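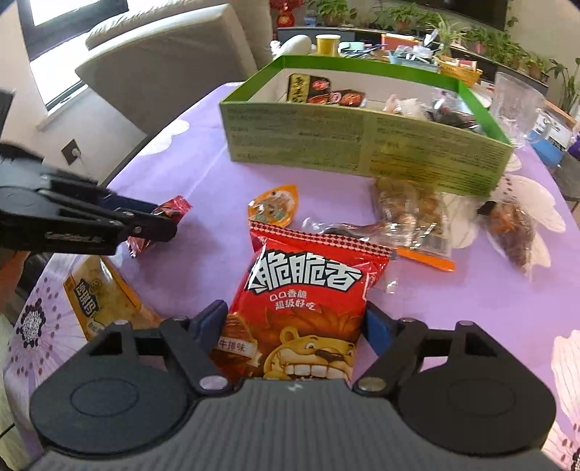 Snacks on the purple cloth, with the open green box ready for packing.

How to pack a box of mixed snacks for posting

A box of small packets makes a good present for someone living away from home. It costs little, it does not go off quickly and it can be put together in an evening. The method below is the one I use for the parcels I send to Abílio Neves in May, and it works for crisps, sweets, dried snacks and most things that come in a sealed bag.

What you need
A cardboard box with a lid that closes flat
An outer carton slightly larger than the box
Packets of snacks, unopened
Tissue paper or clean newspaper
Parcel tape and a marker pen
Kitchen scales

1. Clear a table and spread everything out. A cloth stops the packets sliding and shows up crumbs if one of them has split. Stand the box open in the middle so that you can try things against it as you go.

2. Check each packet. Press it gently and listen for air. Look along the crimped seal at the top, where bags most often fail. Put the expiry dates to one side if you can read them. Many imported snacks print the year first, so take care not to misread the day and month.

3. Sort by how easily things break. Boxed snacks and dense, chewy ones go in one group, puffed and crisp ones in another. Small wrapped pieces make a third group and will fill the gaps later.

4. Weigh the empty box and carton together, then the food. I keep the whole parcel under 1000 g. Check the bands with your own carrier before you start, as they vary.

5. Line the box with a sheet of tissue. Lay boxed items flat along one side. Clear bags of loose snacks go next to them, with the contents shaken level so that the bag lies thin.

6. Stand the tall printed bags upright with the fronts facing the same way. It looks better when the lid comes off, and the flavour label can be read without unpacking everything.

7. Push the small wrapped pieces into the corners and between the bags. Do not force them. If the lid bulges, take something out — a bag under pressure will burst in transit.

8. Close the lid and shake the box. If you hear movement, add more tissue. Then put it into the carton, pad the sides and tape every seam.

Strong flavours such as beef or chilli should be kept away from plain biscuits unless both are fully sealed. Leave chocolate out in warm weather.

If the parcel is going abroad, write a list of the contents before you close the box and copy it on to the customs form. Some countries do not allow meat products, so read the ingredients as well as the name on the front.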